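Sorting and Folding Household Laundry: A Time and Method Study

Home Management Practicum, final report
Keabetswe Pretorius
Sat 14 July

1. Purpose

The practicum asked each student to pick one routine household task, break it into steps, and find out which step takes the most effort. I chose folding clothes after the wash. My family does this on a bed with everything tipped out in one pile, and it always takes longer than we expect. I wanted to know how much of that time goes into folding and how much goes into getting a garment ready to be folded.

2. Setting

The work was done in a spare bedroom at my aunt's house in Dinley. There is a bed, a chest of drawers and one window. I used the bed as the work surface because that is what most people I know use. A table would be flatter, but the table in the house is needed for meals and I did not want to clear it every time.

A sheet was spread over the bed before each session. The pale one turned out to be the most useful, as dark clothes show up well on it and the edges are easier to find. On a dark sheet I lost track of sleeves and hems, and I stopped using it after the second session.

3. Method

I ran 8 sessions during July. In total I folded 776 items, not counting socks, which I left out of the study. Each item was put in one of four groups: tops, bottoms, towels and bed linen, and outer clothing. For each item I noted three steps:

Finding the shape. The garment is picked from the pile, dropped on the bed, and turned until the neck or waistband is found.

Flattening. The sleeves or legs are pulled out and the main creases smoothed by hand.

Folding and stacking. The garment is folded to the size of the drawer and put on the right stack.

I timed the steps with a kitchen timer and wrote the results on a sheet of squared paper after each item. The timer only shows whole seconds, so very short steps are not measured well.

4. Results by group

Towels were the quickest. A towel has four corners and no front or back that matters, so the first step almost disappears. Pillowcases were nearly as fast. Fitted sheets were slow in the folding step only, and I followed the usual method of tucking the corners into each other.

Tops took longer, mostly when they had come out of the machine inside out. Of the T-shirts, 51 were inside out. I turned all of them before folding, which my aunt does not do. She folds them as they are and lets the owner turn them.

The slowest items were large dark garments, especially black ones. In good light it is still hard to see where one layer of black cloth ends and the next one starts. A sleeve can lie under the body, or a panel can be folded back over itself, and the whole thing looks like a single dark patch. With a light-colored shirt I could usually find the collar at a glance. With black clothing I had to go by touch, feeling for a seam and following it to an opening.

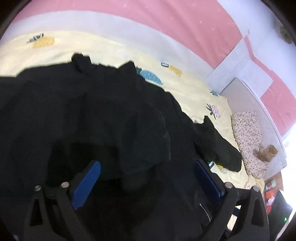
Figure 1. Black garment spread on the pale yellow sheet, before flattening.

For garments in this state, finding the shape took longer than the other two steps put together. The outline helps more than the folds inside it. Any part that sticks out from the main body is worth checking first, since it may be a sleeve. Once one sleeve is found, the shoulder is next to it, and the neck follows from there.

5. Changes tried

After the third session I changed the order of work. I sorted the pile by color before starting, with dark clothes on the left side of the bed and everything else on the right. I did the dark clothes first, in the morning, when the window gives the most light.

I also tried shaking each dark garment out once before putting it down. This helped with shirts and trousers. It did not help much with heavy items, which came down bunched anyway.

In the last two sessions I hung the heavy items over the end of the bed by the collar and folded them from there. It was faster, but the finished folds were uneven and some stacks leaned over in the drawer.

6. Problems

The bed is soft, so cloth sinks a little when pressed and the creases come back. I worked alone, and my folding got faster over the month, which means the later sessions cannot be compared fairly with the early ones. I also forgot to record the sheet color in session one.

7. Recommendations

Use a light, plain surface for dark clothes. Sort by color before folding. Start with the large dark garments and leave towels for last. Turn clothes the right way out before washing, if the household will agree to it.

If I repeated the study I would ask a second person to fold the same items, and I would add a group for children's clothes. I would also include the socks.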